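Forum > Grippers and End Effectors > Comparisons

Riltent or Ziten fingers for small metal parts?

montecinos_n

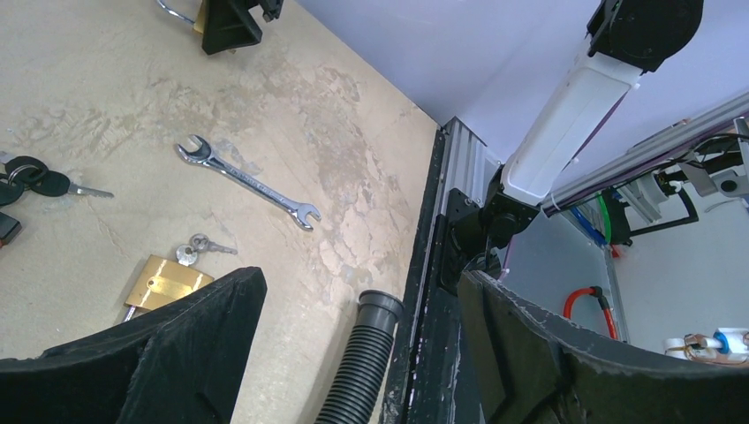

I am comparing two sets of black fingers on the same arm, with the wrist camera left in place for both. The objects are a chrome open-end wrench, a brass padlock with its keys, and a key ring. I made 40 attempts per object with each set. With the Riltent fingers the wrench is easy, but thin keys slip out when the arm lifts. The Ziten pair holds keys better – it also costs me 700 more, and I must defend this price to my manager. Which one would you keep?

donundale_dan
Riltent, and spend the difference on softer pads. Keys are a pad problem. What closing speed do you use?

montecinos_n
The slowest one the controller allows, for both sets. I did not try other pads yet.

k_verstraete
I don't agree with Dan. We changed pads twice on our Riltent set and the keys still rotated. The tip is too wide to get under anything flat. And 40 attempts is few if the two results are close. How many did you lose?

montecinos_n
On the key ring, 54 percent success with Riltent. I don't have the final Ziten number, I am still repeating the attempts where the camera lost the key. Shiny metal is difficult for it.

donundale_dan
Then you are comparing cameras too. Fix the exposure first, please, and run both again.

montecinos_n
This is fair. I will fix the exposure and repeat only the key ring – the wrench gave me no trouble. I will write the numbers in this thread.

Tags: parallel gripper, fingertips, wrist camera

Related threads
Fingertip pads that survive oil
Wrist camera and shiny parts
Controller drops force limit after restart

1,713 views
Contact | Forum rules | Back to top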